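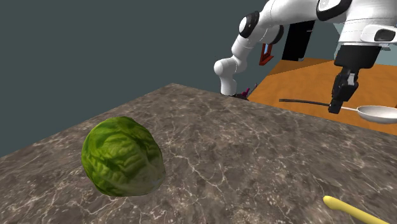
By the Sarkar demonstration team
Cendico Simulator, Set-up Guide for Visitor Days
Last revised: January

9. Running the kitchen demonstration

This section describes how to prepare and run the kitchen demonstration for an open day. It is written for the person who operates the simulator at the visitor stand. You do not need programming experience, but you should have finished the installation in the earlier sections and you should know how to open and close a scene.

The demonstration uses 2 computers. The first computer runs the simulation and shows the large picture to the visitors. The second computer is for the operator, and we call it the desk computer in this guide. Both must be connected to the same network switch. Please do not use the guest wireless network of the building.

9.1 Before the visitors arrive

1. Start the simulation computer first and wait until the Cendico start screen is shown. Then start the desk computer.

2. On the desk computer, open the Flavitz control panel. In the field "Port", enter 2797. Press Connect. The status light in the panel changes from gray to green.

3. Choose Scenes, then Kitchen, then scene 263. Loading the scene for the first time after a restart is slow. The screen can stay black during this time. Do not press Load again.

4. Compare the view on the large screen with the picture at the start of this section. You should have the cabbage on the dark stone counter on the left, and the white arm coming in from the right, with its gripper at the handle of the long utensil. If you see the room from another side, press Home View.

5. Set the speed to Slow. The normal speed is made for testing, and most visitors cannot follow it.

6. Run the complete sequence one time without visitors, and then press Reset Scene.

Note: The wall behind the kitchen is plain and dark. If your stand has strong lamps, the large screen will reflect them there. Turn the screen a little before you change the brightness settings.

9.2 Running the demonstration

1. Press Reset Scene before each group, also when the last group stopped in the middle.

2. Let the visitors look at the still scene for a moment. Ask them which object they would pick up first. Children often say the cabbage.

3. Press Start. The arm begins with the utensil task. While it moves, explain that the program must plan a path for the whole arm and also for the object in the gripper.

4. When you want to answer a question, press Pause. The arm stops in its present position and you can turn the view with the mouse. Press Pause again to continue.

5. At the end of the task, the panel shows Finished or Not Finished. Read the result to the visitors in both cases. We had good conversations after a Not Finished, and it is a pity to hide it.

Caution: Do not drag objects with the mouse while the arm is moving. The simulator accepts this, but the object may jump to a wrong place, and only a full reload of the scene will correct it.

Caution: If a Traden arm is connected to the same switch for another demonstration, check that the field "Output" in the panel says Simulation Only before you press Start. When the field says anything else, disconnect and call the stand supervisor. Keep visitors behind the line until this is checked.

9.3 Letting a visitor drive

Visitors may control the gripper with the hand controller. Select Guest Mode in the panel. In this mode the speed is limited and the menu is locked.

1. Give the controller to one visitor only. The others can stand beside the desk.

2. Explain the left stick (moving) and the right trigger (closing the gripper). The other buttons have no function in Guest Mode.

3. After the turn, select Operator Mode and press Reset Scene.

Note: Small children hold the trigger closed all the time. Then the gripper does not open and they think it is broken. Ask them to let go with the finger.

9.4 If something does not work

The status light stays gray: check the port number and the network cable, then press Connect again.

The arm does not move after Start: Pause may still be active from the last group. Press Pause one time.

The picture is not smooth: close all other windows on the simulation computer. If it does not help, set Shadows to Low.

An object has fallen below the counter: press Reset Scene. If the object does not come back, load scene 263 again.

9.5 Closing the stand

Press Stop, then Disconnect. Close the control panel first and the simulator second. The hand controller goes back to the charger for the night. Write every Not Finished result in the stand notebook, with the time, and leave the notebook on the desk.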